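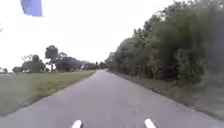 I'm going to be the grump about the "sealed trail" petition again. Every spring someone on here posts that Mabaso Trail needs a special coating because asphalt "dies" without it, and every spring I ask for proof and get a brochure. The stretch along the tree wall is smooth, plain, gray and unpainted, with mown grass on the left and dry brown stuff creeping up on the right. Show me what a coating would fix there that a guy with an edger couldn't.

Category: Trails & Paths > Surfaces and Upkeep
4 min read

gravelgrump

---

tarsnake_88 wrote:

The Nitex people claim their sealer adds years. My brother-in-law had it put on his driveway and loves it. Water beads right up.

---

gravelgrump wrote:

Water beads on a waxed car too. How many years, compared to what? A driveway gets cars parked on it and oil dripped on it. A bike path gets bikes.

---

Drista_commuter wrote:

I ride the open section every day and I don't think it's as fine as you make out. Nothing scary, but you can see it getting tired.

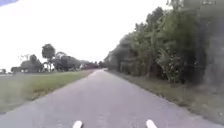
Open section, worn spots and uneven edges

To me that's the age when you do something, before it turns into real cracks. My old town waited and ended up tearing out the whole thing.

---

gravelgrump wrote:

Worn spots are color. Do you feel them through the bars? If not, I don't see the emergency. And "my old town waited" could mean bad drainage or tree roots or a cheap base. Sealer doesn't touch any of those.

---

pedalpusher_m wrote:

Roots are the thing I'd worry about with that many trees right next to it. Sealer won't stop a root. I'm with the grump on this one, which hurts to type.

---

tarsnake_88 wrote:

So we do nothing until it breaks? The petition has 3863 signatures. That's a lot of people who want it.

---

gravelgrump wrote:

They signed a thing that said "save our trail." I'd have signed that. It didn't mention a product until page 20 of the attachment.

---

Drista_commuter wrote:

Fair, I hadn't read that far. I still think sun and water dry out asphalt and a seal slows it down. That part isn't made up by Nitex. Every parking lot in Titach gets done.

---

gravelgrump wrote:

And every parking lot in Titach is slick for weeks after. Try that on skinny tires in October with wet leaves. If they want my vote they can coat one short piece, leave the next one bare and let us look at both in 4 years.

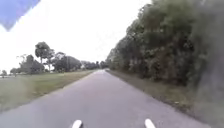
What I'd ask for instead (edited into first post)

- Edge the grass on both sides before it eats the pavement
- Cut back the shrubs
- Fill cracks one at a time, when there are cracks
- Get the test strip in writing before anybody buys a truckload

---

pedalpusher_m wrote:

Test strip is a good idea. Put it under the trees though, out in the sun you'd only learn half of it.

---

tarsnake_88 wrote:

I'd go along with a test strip. Still signing the petition.

12 replies | 4 shares
Filed under: asphalt, sealcoating, trail maintenance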